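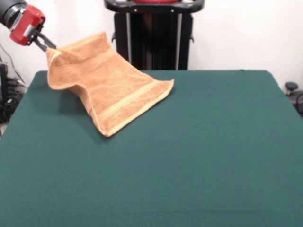
Buenas, abro ticket porque la pinza del brazo de Stolbridge nos suelta la toalla a medio doblar y ya no sé por dónde tirar. Lo fastidioso es que no falla al coger: los dedos pellizcan la esquina, la levantan y el resto de la tela se queda colgando sobre el tapete verde, como tiene que ser. El problema viene después, cuando toca cruzar la esquina hacia el otro lado (a veces llega, a veces se le escapa por el camino). De 289 ciclos llevamos 17 con pérdida de agarre, y en el registro sale siempre el mismo aviso, código 849, "fuerza por debajo de consigna".

Prioridad: media. No hay riesgo para nadie, pero la demo para los de Huaranga está al caer y me gustaría dormir.

Lo que he probado hasta ahora

1. Reiniciar el controlador y recargar el programa de doblado. Igual.

2. Subir la fuerza de cierre un 20 % desde el panel. ¡Mejoró toda la mañana! Después de comer, otra vez el 849, así que la dejé como estaba para no forzar los dedos.
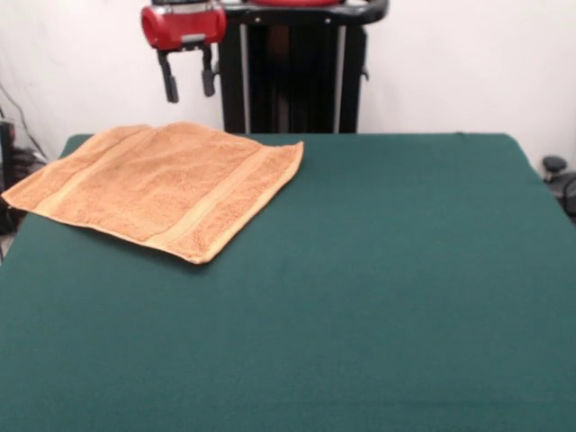 También repetí la puesta a cero con la pinza abierta y en el aire, lejos de la mesa, como dice el manual de Brurkeo. El sensor marca bien en reposo y se va desviando poco a poco con el uso, o eso me parece a mí mirando las gráficas.

3. Cambiar el punto de agarre. Si pellizca justo en el dobladillo falla más que si entra un par de centímetros hacia dentro, en el rizo. No es una solución, porque entonces el doblez queda torcido, pero igual os da una pista.

4. Empezar con la toalla hecha un gurruño en vez de estirada. Aquí se lía más la cosa: el programa busca una esquina, elige un pliegue cualquiera y a veces se queda con los dedos abiertos esperando hasta que salta el tiempo límite. No sé si es el mismo fallo u otro distinto, si hace falta abro ticket aparte.

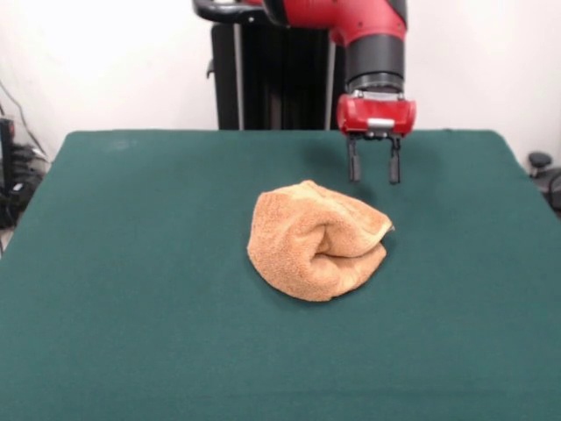 Respuesta de soporte (Mabli Bevan, Murdale)

Hola, gracias por el detalle. Lo del gurruño es otra cosa, sí, ábrenos uno nuevo. Para el 849 mira el par de apriete de los tornillos de los dedos, con el brazo parado y la seta pulsada, por favor. Y mándame el registro completo del sensor.

Actualización mía, 16:40

Mirado. El tornillo de un dedo estaba flojo, giraba casi con la mano. Apretado al par del manual y puesta a cero repetida. Llevo unos 20 ciclos sin aviso, pero no canto victoria todavía. Te adjunto el registro y dejo el ticket abierto hasta mañana.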